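Zirkwood Pegboard Demonstrations
README, last changed February 2, 2023
Maintained by Tatsuya Fukuda

What you get

161 demonstrations of a robot arm handling hand tools on a pegboard, all driven by a person over remote control. Total recording time is 147 minutes. The arm was steered with the Hindeo hand controller, and every episode has wrist video, joint positions, gripper opening and a one-line task note typed by the operator.

Read this before you train on it

I was against calling this an "expert" set and I still am. The operators were good at driving the arm by the end. At the start they were not, and the early episodes are in here with the late ones. Sort by episode number and you will see the difference without any help from me. A policy that copies all of it will copy the dithering too.

The success flag was set by the operator who did the run. I rechecked a small batch and disagreed with enough of the calls that I would treat the flag as an opinion. A tool that ends up on its hook but hangs crooked was a success to one person and a failure to another. We never settled it.

Task notes are free text. "Hang it back" and "put away" mean the same thing. "Move" can mean anything.

Known problems

- The controller link dropped in 8 episodes. The arm holds still until it comes back. These are marked "stall" and should probably be left out.
- Operators watched the arm directly and also had the wrist view on a screen. Some of what they reacted to is not in the video at all, so don't assume the pictures explain the motion.
- Gripper opening is the commanded value. The measured one was not saved, which was a mistake.
- Clock drift between video and joint data was corrected by hand in the Drurkness export. I don't trust the correction past the first few minutes of a long session.

About the board

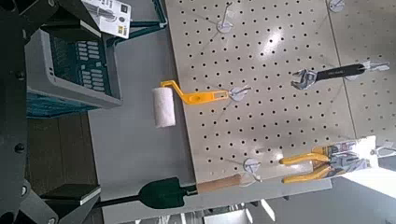
Long handles are the hard part. A wrench lying sideways across its hooks needs a different approach from a small roller or a pair of pliers, and glare off the board can wash out the holes. People who tell you that more episodes will fix this have not tried it. We split the Son baseline's 2,215 training clips out of these same runs, so that bigger number is the same data cut shorter.

Use

Research only. Report bad labels to Tatsuya with the episode number. Fixes go into the next release, if there is one.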